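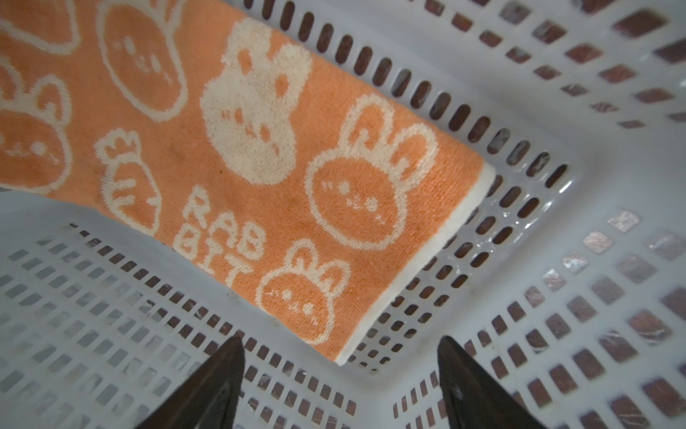

Parents kept asking where the rabbit towels went after the first batch, wrote Limsakul, the shop that has carried the Nillness children's line from the start. The orange towel with the rabbit heads and carrots is back in the range this March, along with a set of plain colors for the rest of the family.

Nillness, a maker of household textiles, today announced its spring towel range. It covers 23 designs in terry cloth and will be sold through 35 stores, including all Zotar home stores. Orders placed online will ship from the Cullitz warehouse starting on a Wednesday, the company's regular dispatch day.

The rabbit towel has a cream pattern on an orange ground, a cream hemmed border and the word RABBIT split over two lines. Folded, it fits in a small basket beside the tub with the lettering still showing. The turquoise towel is trimmed with a cream-yellow border band.

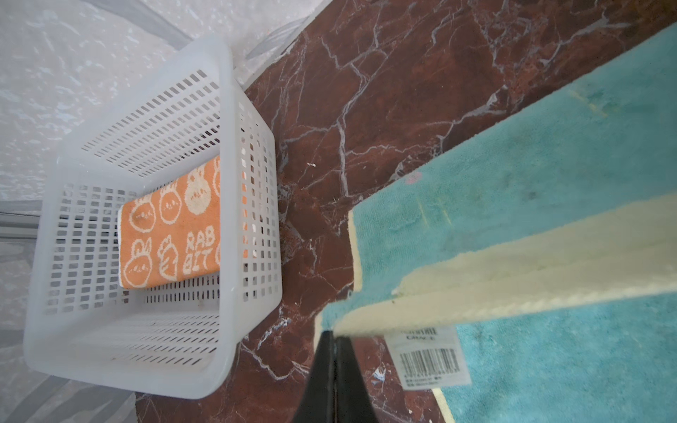

Folding and storage

Nillness is also putting out a short folding guide with the range. It was written after the company asked 501 customers how they put their towels away. Of those, 152 said they had no set way of doing it and mostly pushed clean towels into whatever basket had room.

The guide suggests laying each towel flat on a table or counter and smoothing it out from the middle before the first fold. Long, narrow towels are folded end to end.

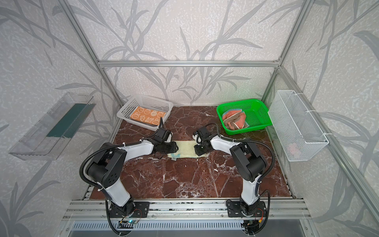

Baskets with open sides are a good choice for a bathroom because air can get through. The guide recommends one basket per person, or one for children's towels and one for everything else — whichever the household will keep up with. Towels should be fully dry before they go in.

A flat towel also makes it easy to check the hem and look for marks before storing.

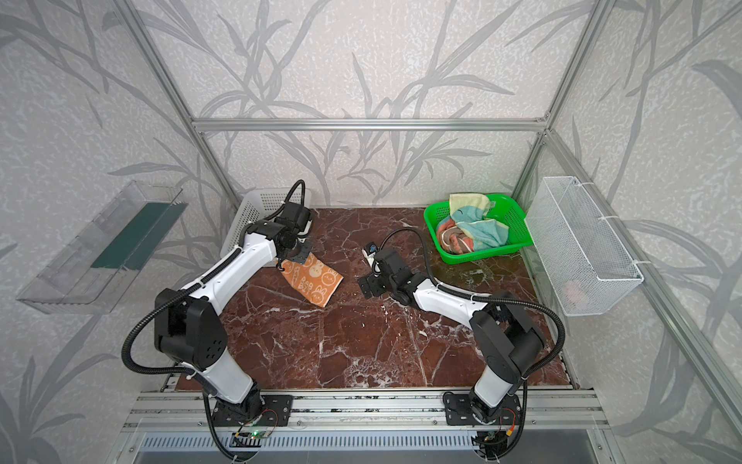
Printed copies of the guide will be at the checkout in Zotar stores and at Limsakul while they last. Online customers will find one in the parcel.

Stores that want to carry the range can ask for a sample pack from the Nillness trade desk. Packs hold one children's towel and two plain ones, and are sent out from Cullitz.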